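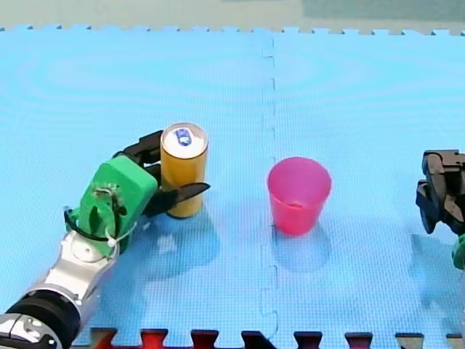

A yellow can and a pink cup on a blue foam mat.

Give People a Cup With Their Can

By Tetteh Kwofie

I think anyone who hands out canned drinks should put a cup next to the can. I mean a real cup that gets washed and used again. It can be plastic. It can be pink. I have held this opinion for a long time and have lost a few arguments over it, mostly to people who see the cup as one more thing to wash.

Their case is easy to state. The can is already a container. It has an opening, it fits the hand, and when it's done it goes in the recycling. A cup adds a dish. If you have 40 people coming through the house for a graduation, that's 40 dishes, and you will be at the sink while everyone else is in the yard.

I understand this. I have been the one at the sink. I still think they're wrong, and most of my reasons come down to how people drink when they have a cup and how they drink when they don't.

Start with children. A small child with a full can has too much drink and a narrow container to keep it in. The tall, slim kind has a small base for its height, and it is at its least steady when it's full and somebody bumps it. A child will drink a third of it, set it down on whatever is closest, and go off to do something else. Later there are four open cans on the floor and every one of them is partly full. You can't tell by looking, so you have to pick each one up and shake it.

Pour that same can into two or three cups and most of the trouble goes away. Each child gets an amount they might finish. You can look down through the open top and see what's left. Nobody's mouth touches anything another person has to share.

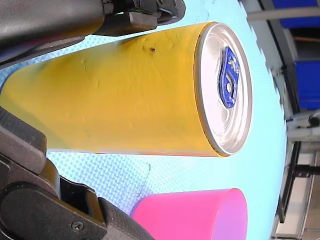

Then there is the can itself. I like cans. They're light, they chill fast, and they don't break when they're dropped on a patio. But a can has been places before it gets to you. It has been stacked in a warehouse, rolled around in a truck, and stocked on a shelf, and it picks up dents and spots along the way. A dent in the side doesn't usually bother me unless it's deep or near a seam. The lid is another matter. The lid is a shallow dish that collects whatever lands on it, and the tab sits in the middle of it, and that's the part we are asked to put our lips on. I wipe the lid every time, and I would still sooner pour.

My friend Uwe Hellwig drinks from the can and thinks all of this is fussy. He says the drink goes flat faster in a cup, and he's right about that. He also says it gets warm faster, and I'll give him that one too. My answer is that you should pour less. A cup doesn't have to be filled. If you pour a few swallows at a time, the rest stays in the can where it's cold, and you still get to see what you're drinking. Uwe says that's a lot of pouring. We have left it there.

The choice of cup matters more than people think. I don't use glass anywhere near a floor where kids sit. Paper goes soft, and it goes in the trash after one drink. When I lived in Ovell I kept the receipts for one full year of parties, church lunches and ball games, and I had paid for 687 disposable cups. I didn't feel like a wasteful person. I just bought another sleeve whenever the last one ran out, and so did everyone I knew.

After that I bought a stack of hard plastic cups, the see-through kind that taper toward the bottom so they nest. I got them at a closing sale at Climthorpe, a housewares store that used to be on the main road, and I'm still using them. Some have gone a little cloudy. None have cracked. The taper is worth having for storage, but check the base before you buy. Some cups narrow so much that they're as tippy as the can, and then you have gained very little.

Color is worth a thought too. I like a tinted cup you can see through. It shows up well against a plain floor, so it doesn't get kicked as often, and you can still judge the level inside. If you buy a few different colors, people remember which one they had, and you wash fewer of them.
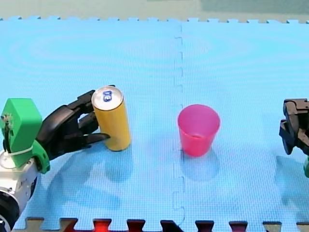
The can on the left tile, the cup just across the seam.

Which brings me to what you set them on. My position on foam mats has changed. I used to think of them as something you put down for babies and took up when company came. Now I leave mine down, and I'd tell anyone with a hard floor to do the same in the room where kids eat snacks. A cup that falls on foam makes hardly any noise and bounces a little. A cup that falls on tile makes everyone turn around.

Foam has faults. It gives under pressure, so a tall can on a soft mat isn't as steady as the same can on a counter. The joints are the worst place to set anything down. Where two tiles lock together there's often a slight ridge, and if the tiles have been pulled up and put back a few times the ridge gets worse. Put the drink in the middle of a tile. I tell children this and they do it about as often as you would expect.

The joints are also where a spill goes. If you've only ever wiped the top of a foam mat, pull up a tile in September after a summer of juice and see what is underneath. I did, and I now lift mine every couple of weeks, wipe both sides with warm water and a little dish soap, and let them dry before they go back. The textured kind takes longer to clean than smooth ones because sugar stays in the pattern. A soft brush helps. Don't use anything stiff.

I've heard it said that you shouldn't let anyone drink on the mat at all. My sister-in-law runs her house in Fikurham that way, with all drinks at the table, and her mats look better than mine. If you have a big table and patient children, do what she does. I have a small table. I decided a long time ago that the floor was going to be part of how we used the house.
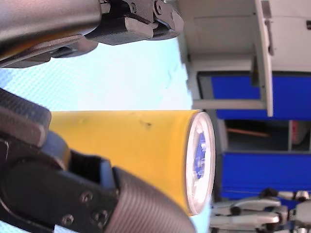

The washing is the last objection and the one I take most seriously. For a family, a few more cups a day is nothing. They're light, they rinse in seconds, and they go on the top rack. For a large group it's real work, and I won't pretend otherwise. At the Sulemana Street block party last year we had close to the whole street out, and I brought every cup I own. We put a tub of soapy water at one end of the table and a tub of clean water next to it, and asked people to wash their own cup when they wanted a refill. Most did. I took home a box of cups that needed one proper wash, and I ran two loads that night.

The cans were easier as well. People who pour tend to empty the can at the table, so we had one bag of empties that weighed almost nothing. In other years we had bags that leaked all the way to the curb from the half-finished drinks inside. I'd take the two loads of dishes over that.

Someone at that party told me she could buy 400 paper cups for less than I had spent on mine. That may be so. She'll be buying them again next year, and I won't. I would also ask her what it costs in drink. When every child opens a whole can and leaves most of it, you pay for all the drink that goes down the sink.

So my advice is simple. Buy about as many hard cups as you have people at a normal gathering, plus a few for guests who lose theirs. Keep them near the cans so that nobody has to ask. Wipe the lid, open it, pour a little, and leave the can where a grown-up can reach it. If your guests want to drink from the can anyway, let them. Uwe does, every time, and I still set a cup beside his.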